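# How to test a chore robot before you believe the video

Every July my inbox fills with clips of arms folding towels and loading dishwashers. Most run at several times real speed, and a good few have a person with a controller standing just out of shot. I run a small packing and sorting shop, I've had Nollutska and Kaken both try to sell me an arm, and I still tidy the parts bench by hand.

What follows is the test I now ask for. It needs a table, a few small things and an afternoon. It assumes you already have an arm in front of you, on loan or at a demo.

## Step 1: Pick a dull job

Choose something a bored teenager could do. Picking up one small object and putting it down somewhere else is plenty. Leave laundry out of it for now. If the seller steers you towards a harder, prettier task, ask to see the dull one first.

## Step 2: Choose awkward objects

A plain block tells you very little. Add a cylinder, which will roll if it's put down badly, and something small with a fiddly shape on top. Printed plastic bits are cheap and you won't mind if they get crushed.

Put them on a grey felt top if you can. Felt stops things sliding, so it flatters the machine. Note that down, then repeat the run on a bare worktop like the one in your kitchen.

The cylinder marked 4680 in the gripper and the small blue piece with a cross-shaped socket are the sort of thing I mean.

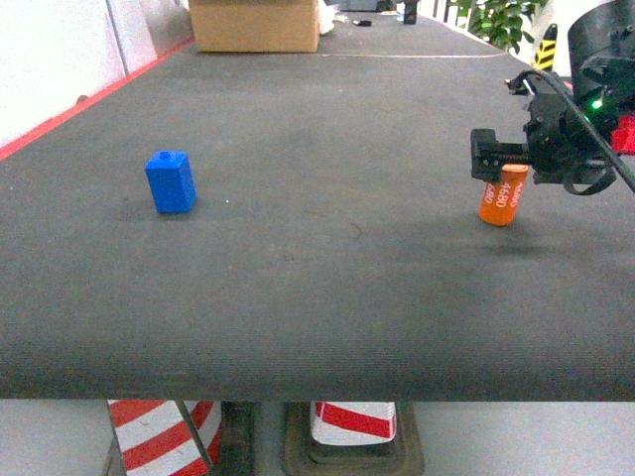
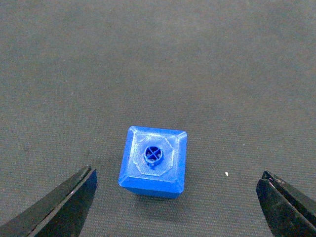
## Step 3: Fix the rules before the first run

Write these on paper and get the seller to agree to them:

- Nobody touches the arm, the table or the objects during a run.
- Video is shown at normal speed, in one take.
- A drop is a failure, even if the arm has another go and gets it.
- Someone other than the seller sets out the objects.

Kaken agreed to all four. Nollutska wanted to discuss the last one, and we discussed it until I went home.

## Step 4: Do 40 runs

Five good runs prove nothing. Do 40, and move the objects a little each time. Turn the small one on its side now and then. Change the light halfway through by opening a blind or switching off a lamp.

Keep a tally with three columns: done, dropped, stuck. Add a fourth for "needed a human", and be strict about it. Restarting the software counts.

## Step 5: Time it against yourself

Do the same job by hand for 15 minutes, then let the arm have 15 minutes. Compare the piles. Include the time spent setting up and the time spent fetching things off the floor.

## Step 6: Ask what happens at 500

Ask for the log of the last 500 attempts, failures included. The Tapia people did send me theirs. The arm was fine with anything it had met before and poor with anything it hadn't, and my bench is mostly things it hasn't met.

My own tally sheet is pinned up at the Carumdale unit if you want to copy the columns.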